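February, notebook 3, cont.

Drawer task again. Start 9.40, Stavros Dimitriou on the headset, me on logging and resets. Later swapped.

Aim for the week hasn't moved: 500 good demos of drawer open / drawer close on the Sternen desk, teleop only, head camera plus wrist joints. Good means the whole thing in one go, no regrasp after the first contact, hands back to rest at the end. We had 117 when we stopped last time. Those are all right hand.

Before starting – checked head tilt. It had crept up again, so the first thing it saw was mostly tabletop and very little drawer. Put it back to the steep setting and wrote the number on tape on the back of the neck. PLEASE do not trust the number in the config file, it is from before the neck was refitted.

Glare on the tabletop still bad with the blind up. Top right goes nearly white. Doesn't seem to matter for the drawer itself but the edge of the desk gets lost and Stavros says he uses that edge to judge depth. Blind halfway is the compromise.

Run notes

First batch, right hand, from below. Come up under the handle, fingers up, hook, pull. Stavros much prefers this to coming in from the front, he says from the front he can't see his own fingers past the wrist and ends up guessing. From below you get the handle and the fingertips in the same view. Slower though. And you need to keep the elbow out to the right or the forearm hides the lower edge of the drawer just when you want it.

Cable from the forearm swings into the side panel when the elbow goes wide. Heard it knock twice. Not snagging yet. Clip it closer? If we clip it too tight the wrist won't roll all the way, we did that in the autumn and lost a connector. Leave a loop, but a smaller one.

Blue handles are a big help. Same drawer with the old brown ones was horrible to do by remote, everything the same colour as the wood. Jekholm people asked if that is cheating. Maybe. We said we'd do a second set with brown once the blue one trains.

Second batch, doors open. This was the new thing today. Up to now every demo had the cupboard doors shut, and the policy from last month went to pieces as soon as a door was left open – it reached for the door edge, or just stopped halfway and trembled. So now we leave the left door swung right out on some of them. Different amounts, I move it by hand between runs and don't write down the angle, only open / part / shut. Right hand does the drawer, left hand stays low and still.

Left hand "still" is harder than it sounds. Stavros lets his own left hand float when he concentrates and the robot's floats with it. On several runs it drifted up into view and the fingers opened and closed a bit. Threw out the worst. Kept the mild ones, since a bit of wobble in the idle hand is what we'll get from any operator. Not sure about that. Ask the others. Hovari did lock the idle arm in software for theirs and the result looked clean but then the arm never learned to get out of the way of anything.

Feet: stance matters more than I thought. Too close and the knees block the bottom of the view and you can't step back without the balance controller joining in. Marked where the toes go using the carpet tile seams, no tape needed. If the feet are more than a hand's width off the mark, reset before recording, don't try and fix it with the arm.

11.15 swapped, me on the headset. I am worse. Kept closing the gripper too early, just under the handle, before it was really up to it. What helps: stop below the handle, wait one breath, look at the fingertip and only then go up. Stavros thinks the pause will end up in the policy. It probably will. I'd sooner have a robot that waits a second than one that jabs at the drawer front. We could trim the pauses afterwards but then the timing of the arm and the picture has to be redone and I don't want to touch that script.

Also tried leading the arm by hand (power low, me stood to one side moving the wrist). Nice smooth paths, far better than my remote ones. But I'm in the camera view for nearly all of it, sleeve over the handle, so useless for the vision side. Could replay the joint path afterwards with nobody in view and record that. Tried three. Two missed the handle low. Replay doesn't land in quite the same place, arm sags differently without my hand under it. Park it for now.

Force: Vukčević glove still doesn't give anything useful back on contact. You get a buzz when the motor current goes over 556 on the raw scale but by then you've already pushed the drawer front. Lowered the treshold, got buzzes in free air. Put it back to 556.

Lunch. Battery swap. Camera clock and joint clock checked after, fine.

Afternoon, not much. Right-hand handle only, left-hand handle not touched, we want that one held out for testing. Do NOT let anybody record on the left handle "just to see". If it's in the set we can't use it as a test.

To do
– smaller cable loop, right forearm
– write down the door state in the log properly, not in my head
– decide on idle hand: lock or leave
– rerun old policy with the door open so we have a before number
– label todays rejects with a reason, even one word. "bad" is not a reason
– ask if 500 should be counted with doors shut only or the lot. I had assumed the lot

One from the door-open batch, right hand coming up under the handle:

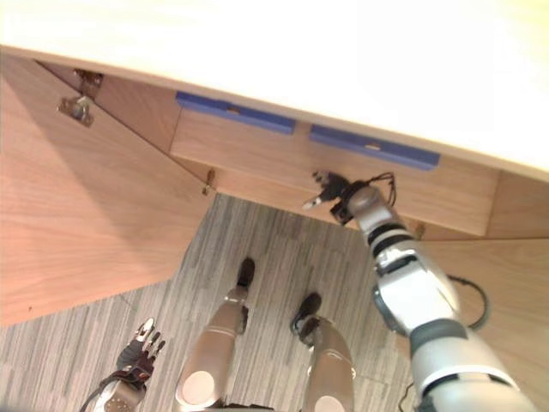
Stavros Dimitriou: the lot, yes, but split it evenly by door state or the shut ones will swamp the rest again. And I'd leave the idle arm unlocked. I'll practise keeping my left hand on my knee. On the pause, can we do one batch with and one without and see which trains better before we all pick up your habit? I can do the without.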